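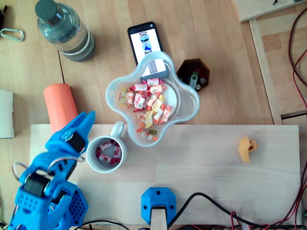
Keeping candy from going sticky

Hard candy pulls damp right out of the air. Keep it away from the stove, the kettle and the dishwasher vent. Leave wrappers on till you eat them.

Only put out what gets eaten in a day or two – a mug holds plenty. Rest goes in a jar with a tight lid, top shelf.

Grain of rice trick: spoonful of dry rice in a twist of coffee filter, bottom of the jar. Swap it every 6 weeks. In November you can strech it to 7.

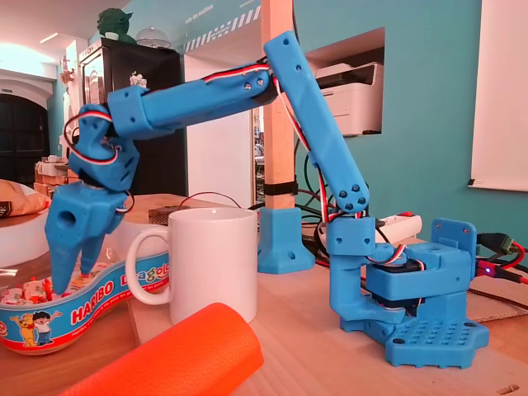
Haribo container, on the table.

Gummies are diffrent. They dry out, so no rice. Squeeze the air out of the bag, clip it, cool cupboard. Never the fridge.

Stuck wrappers? Freezer, 40 minutes, then peel fast.

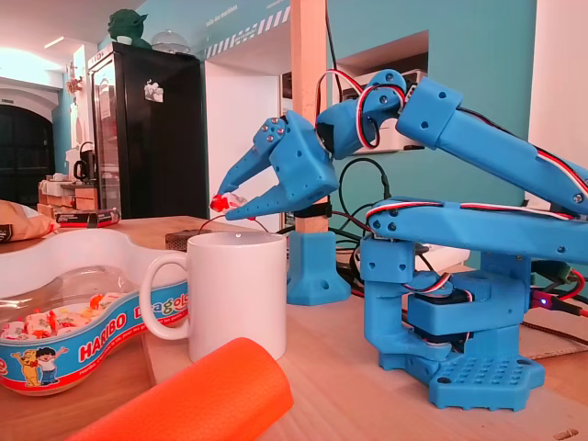
Reinaldo Lacerda wrote in to say rice did nothing for him in Iltby, too humid, and he went over to those little silica packs taped inside the lid. Same jar, 900 ml, no more clumps.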